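Washing a black ball cap without wrecking the shape

flambrakis
Joined: September
Posts: 44

My black cap has a salt line around the sweatband. Can it go in the washer, or is that asking for a bent brim? It has a woven patch stitched on the side and I don't want that to pucker.

Sareck20
Top rack of the dishwasher, no heat dry. I've done 3 that way and they're fine.

balaskas_t
Don't do the dishwasher. The detergent has bleach in a lot of cases and black goes brown. Sink, cool water, a little dish soap, soft toothbrush on the band.

Sareck20
Mine didn't go brown. Use a detergent without bleach.

balaskas_t
Older caps can have cardboard in the brim. You won't know until it's mush.

Fotini M.
Posted 6/21/26
I'm with the sink people. Go easy over the patch, brush along the weave and not across it. Blot with a towel, then stuff the dome with another one until it's dry. Mine is the same sort, black with a small beige and dark label on the side and a short strap tab at the back.
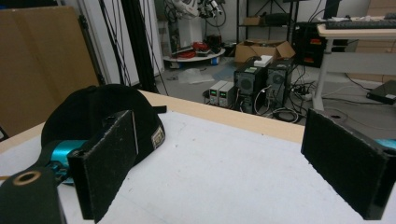 Mine takes a full day to dry, longer at the sweatband. I leave the strap undone so the back doesn't crease. Don't hang it by the strap.

flambrakis
Thanks. Sink it is. Does vinegar do anything for the salt?

balaskas_t
A spoonful in the rinse. Test the inside first.

Sareck20
Still say dishwasher.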